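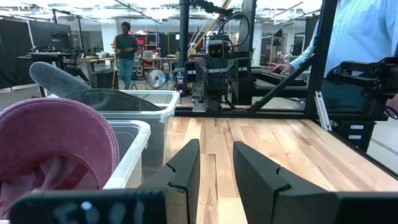 Hats get stored last and worst in most households, according to Young-sook Hyun, and the bin is usually blamed for damage that comes from the way it is loaded.

FETOW PUBLISHES STORAGE GUIDE FOR CAPS AND SOFT HATS IN OPEN CLEAR BINS

GRINDOVBRIDGE, Saturday, August 3, 2019. Fetow, a supplier of household storage goods, today released a written guide to sorting, cleaning and storing everyday headwear in open plastic bins. The guide covers baseball caps, brimmed fabric hats and knit hats. It does not cover straw, felt or structured dress hats, which are handled in a separate document planned for November.

The guide was written by Nawal Samir and Jocelyn Lapointe. It replaces the single-page insert previously packed with Fetow open bins and is available as a printed booklet or as a download at no charge. Customers who bought bins with the earlier insert may request the booklet by mail.

Sorting

The guide directs users to clear a flat work surface and bring all headwear to it before any bin is filled. A wood tabletop is suitable if it is clean and dry. Items are separated by construction first and by owner second. A baseball cap with a stiff brim, such as the maroon-pink one at the near left of the table shown with this release, goes in one group. A soft fabric hat, such as the gray one with the charcoal brim, goes in another.

Each item is turned over and checked at the inner band before it is stored. Items with visible sweat marks, loose stitching or a cracked brim core are set aside. Fading on the crown is a cosmetic condition and does not affect storage.

"The inspection has to be done from the underside," said Samir. "The outside of a cap can look fine while the band needs washing. We put that step ahead of the bin selection step because people were skipping it."

Bin selection

The guide recommends clear walls for headwear so that contents can be identified without unloading. Low bins are recommended for caps stored in a single row. Taller bins are recommended for soft hats and for knit items stored on edge. Lids are optional indoors. Where a lid is used, the contents should be fully dry and the bin should be opened at least once a season.

A hat placed over the rim of a bin is acceptable during sorting. It is not recommended for storage. A soft brim left folded over a rim will take a crease along the contact line, and the crease can remain after washing.

Loading

Caps are loaded crown up, brims facing the same direction, with each crown resting inside the one behind it. Crowns are not to be folded inward. Soft hats are laid flat with the brim turned down, heaviest at the bottom. Knit hats are folded once. Nothing is to be pressed down to make room for another item. When the contents reach the rim, a second bin is started.

Bins are placed with the most used group nearest the door. The guide advises against shelves above a heater and against floors that are mopped frequently.

Cleaning

Plastic bins are washed by hand in lukewarm water with mild dish soap and air dried upside down. Abrasive pads will haze the walls. Headwear is cleaned according to its sewn-in label. Where the label is missing, the guide calls for spot cleaning of the inner band with a damp cloth, followed by drying over a bowl of suitable size.

Household trial

The procedures were tried in 63 households in and near Grindovbridge before publication. Participants received a draft of the guide and used their own bins and headwear. Of the 63 households, 54 completed the full procedure and returned the written form. The remaining households returned partial forms, which were used for wording changes only.

The most frequent comment concerned the loading section. The draft had called for caps to be stacked in a vertical column, and participants reported that the column tipped when the lower caps were removed. The published version specifies a horizontal row.

"The row takes more length and less height," said Lapointe. "That changed our recommendation on bin size, so the selection table was rewritten as well."

The trial did not measure long-term wear, and Fetow makes no claim regarding the service life of any hat stored by this method.

Availability

The guide is catalog item 117. Printed copies ship with all Fetow open bins packed after the date of this release. Retailers may order copies in cartons of 91 through their usual account contact. A large-print edition is in preparation.

Questions about the text of the guide should be addressed to Radwa Bouazza, product documentation. Press inquiries and requests for review copies should be addressed to Zineb El-Sayed, Fetow press office, Grindovbridge.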